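Testing the Fisen kitchen helper kit
Project report by Firdevs Canpolat
Supervisor: Kenneth Swanson
Handed in 20/08/2024

Why I picked this one
I wanted a project I could explain to my gran, so I went for cooking! The Fisen is a single-arm kit from Dumton that you bolt to a worktop and teach by moving it about with your hands. Our department had one on a trial loan (it sells for 800 euros without the camera) and Kenneth wanted to know if next year's students would get on with it.

Getting it going
The box says you can be up and running in an afternoon. Remzi Kurtuluş and I needed 2 days, mostly thanks to the clamp, which didn't like our worktop - we ended up borrowing a longer one from the bike shed. The teaching part was lovely though. You hold a button, drag the arm through the job, let go, and it plays the whole thing back to you.

What I asked it to do
I kept to one job: take a piece of food from a plate in the middle of the hob and drop it into a frying pan on the left burner. The gas stayed off for every run (Kenneth insisted, and fair enough). I did 82 runs over seven sessions in August and wrote down each one as a clean drop, a fumble or a miss.

The layout
Plate between the burners, behind the two knobs, pan on the left with its handle pointing away to the left, right burner left clear. The food was thin, brown, crispy bits with jagged edges, piled up loosely. I picked them on purpose, as anything that snaps shows you quickly if the grip is too hard. 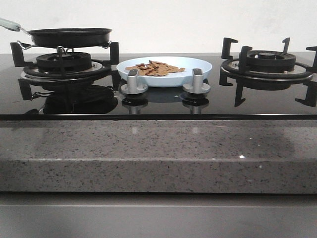

What I made of it
The pan was easy. The knobs were the real pest, as the arm likes to come in low and I had to re-teach the path to go up and over them. Glossy glass also upset the camera, and Maarja Krūmiņa lent me a matt mat for the last session, which helped a bit. I'd say yes to buying one, but get the softer fingertips, and ask Dumton for the long clamp when you order.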